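Bench notebook, two-arm station
December 14, 2024
Entry by Cleiton Honorato

Third evening with the Waltari kit and I'm going to be late home again. Writing this up while it's fresh, because the last entry (see August, the Hurker trial) was done from memory a week afterward and it reads like it.

Quick background for whoever picks up this book next. Waltari is the two-arm tabletop package we have on review: arms, grippers, the wrist cameras, the control software and a year of support. Oltum sells it on to small shops like ours. Demchenko at the front office wants a yes or no from me on keeping it before the review period runs out, and what they care about is whether it can do sorting and box handling for the kitting orders. So that's what I've been doing with it. Boxes, lids, packets, over and over.

Where I left off

Last entry ended with me complaining about the teaching mode. I take most of it back! I had the follow stiffness set far too high, so the arm felt like pushing a shopping cart with a bad wheel. Dropped it from 20 to 14 and it's lovely. You can lead the wrist in with a couple of fingers and it stays where you leave it. The manual has this on a page near the back under "comfort settings," a funny place for the one number you need on day one. Going to put a sticky note on the cover.

Wrist view

I like the wrist cameras a lot more than I expected to. On the Hurker we only had the one view from above and I was forever guessing how far off the surface the tips were. With Waltari you get both fingers in view at the bottom and whatever you're coming down on between and ahead of them, so lining up on an edge is mostly a matter of looking. The red-rimmed container with the frosted panel was my test piece for this, since the rim gives such a strong line against the green.

Two gripes. The top right of the wrist picture comes out washed out over the glossy green, and I'd like an exposure lock that survives a restart (mine goes back to auto every time I power down). And the yellow fingers pick up scuffs and grime fast. It doesn't hurt anything as far as I can tell, but wipe them before a demo.

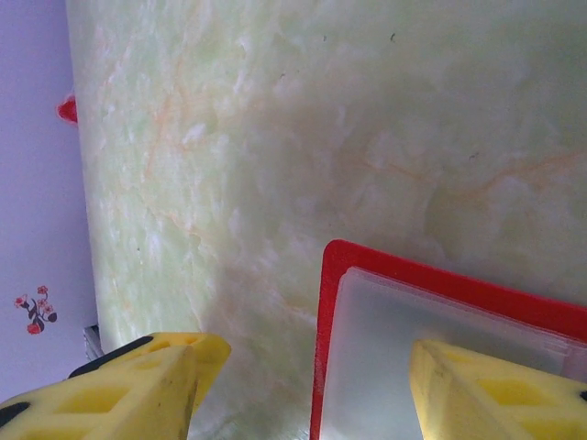 Both arms together

OK, the fun part. Up to now I'd been running one arm at a time. Tonight I turned on shared space, the feature that lets both arms work the middle of the table without me drawing a fence between them. You give each arm a home side, you give the pair a minimum gap, and the planner does the rest. I left the gap at the factory setting for the first passes and then tightened it bit by bit.

What I was after: left arm and right arm both coming in toward the red box, with the tray of packets out beyond the right wrist, and no drama. The planner is polite to the point of being slow at first. One arm will wait for the other when there's clearly room to go. With the gap brought in to 15 it stops being so shy and the motion starts to look like two hands belonging to the same person. I may have called people over to watch. No regrets.

The tray is a better test than the box, by the way. It's clear plastic, and I have it turned on the diagonal on purpose, with the packets lying in it any old how. Clear edges were the thing the Hurker could never deal with. I haven't scored Waltari on it properly yet, so no claims here, but I left the storage box with the lid and the orange bottle out at the far right so there'd be some clutter to plan around, and I'd like the scored runs done with the same clutter or they won't compare.
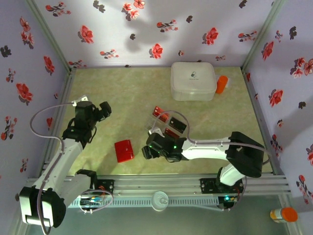 Two-arm setup, both grippers over the table, red box between them.

Cables

Read this before you touch anything. The wrist cables want slack, and quite a bit of it. The loop on the left arm stands well out to the side and it looks untidy, and your first instinct will be to pull it in and tie it down. Please don't. I did that on the first evening and got a fault stop at the far end of the reach, a good half hour lost looking in the software for something that was a cable tie. The right one arches up from its bracket and drops back to the forearm, and I'm happy with that one as it is.

I do think Waltari could ship a better guide for these. A little spring arm or a proper clip at the elbow would do it. I've written to Oltum to ask if there's an add-on and I'll paste the answer in here when it comes.

Settings as of tonight

Follow stiffness 14
Minimum gap 15 (units as shown in the software, I haven't converted)
Move speed limit 700 on both arms
Wrist exposure auto, see gripe above
Saved under the name "kitting b," please copy it before you change anything

What I think so far

I'm leaning toward yes, pretty hard. The arms are quiet, the software opens quickly and doesn't fight me, and I got from an empty project to both arms moving in one evening, with the manual mostly shut. The price of spare fingers still needs checking. So does the support: I sent one question and had a good answer back the next morning, but one question isn't much to go on, so if you have something to ask them, ask it now and write down how long it takes.

To do

Scored runs on the clear tray, with the clutter left where it is
Ask Oltum about cable guides and finger prices
Try the handover routine, left to right, starting slow
Find out if exposure can be set from the startup script
Sticky note on the manual

Leave the table the way it is, please. I'm back on it first thing.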